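Test kitchen notebook
Tuesday, November 8, 2022

Lentil soup base, second round. Ladan Vahidi cooked, I weighed and wrote.

Started with 2000 g water, red lentils, onion, carrot, cumin. Salt held back until the end this time. Simmered 19 minutes with the lid half on. Lentils fully soft, carrot still had some bite. Last round the carrot went to mush, so the bigger dice stays.

Split the pot into 2 batches. A got the Valente tomato paste, B got the Jarer one. A is sweeter and a bit flat. B has more acid and a darker color. Ladan prefers B, I do too, but B needs less lemon than the recipe card says. Cut it by half and taste again.

Stick blender left strings of onion in A. Sweat the onion longer before the water goes in.

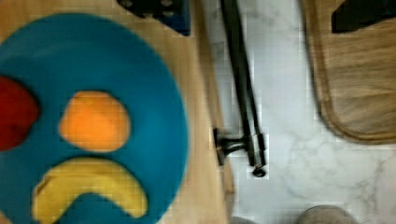
Cooled both in shallow trays, labeled, bottom shelf of the walk-in. Lachlan Faulkner wants a portion of each for the freezer test. He'll pull them in February and check for separation.

To do: order cumin, we're down to the last jar. Ask Noltis if the smaller lentils are back. Fix the scale, it drifts when the fan is on.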